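Gauge R&R in Osuletti, a thread on the setting that catches most new users: how the study decides which readings belong to which part.

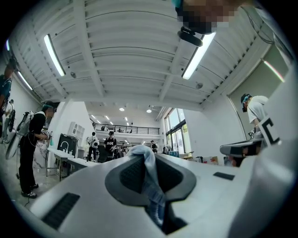
By default the study groups by arrival order. First reading in is part 1, operator A, trial 1. If your operators measure in the printed sequence, you never have to think about it.

Most operators do not measure in the printed sequence. They pick up whichever part is closest. The readings are fine, the labels are wrong, and the part-to-part variation ends up in the repeatability term.

Symptom: %GRR comes back far higher than the gauge deserves. Ours came back at 66 on a bore gauge that had passed every study before it. Lorna Fajardo spent a morning cleaning the anvils before either of us looked at the raw table.

What to look at first is the range chart by operator. A bad gauge usually gives ranges that are wide all over. Swapped labels give small ranges with a few tall spikes, and the spikes come in pairs.

If you see pairs, open the raw table and sort by value within one operator. Two parts with their trials crossed will be obvious as long as the parts differ by more than the gauge error. If they don't, you can't recover it from the numbers and you have to remeasure.

Do not swap values by hand to make the chart look better. If the operator wrote down the real order, relabel from that record and log the change. If there is no record, rerun.

The fix is under Study Setup, Grouping. Change it from Arrival Order to Part Key. The study will then refuse a reading until a part ID comes with it.

The part ID can be typed, scanned, or sent by the gauge interface. Typed is slow and brings its own errors. We scan a tag on the part tray, one tag per pocket.

If your gauges come in through a Witeck multiplexer, check the field order in the port string. Osuletti wants key, then value. Our box was set up value first, so each key was attached to the reading after it. Same symptom as before, shifted by one row.

To test the string, measure two parts that are clearly different sizes, alternating, for a few readings. If the table shows the small part's ID beside the big part's number, the order is reversed.

Part Key also lets you randomize the run order. Turn on Shuffle per Trial. The operator screen shows the next ID to measure and hides the earlier results, so nobody is steering toward the last number they saw.

One limit: Shuffle per Trial is stored in the study and not in the template. Copy a template to a new study and it is off again. I check it each time before the first reading.

Angelica Buenaventura asked whether old studies can be switched over. They can be opened with Part Key, but keys are blank for every existing row. You can import them from a CSV with row number and part ID.

Our bore gauge, rerun with scanned tags and shuffle on, came in under the limit. Same gauge, same parts, same 2 operators.

Next thread will cover how the study handles a missing trial.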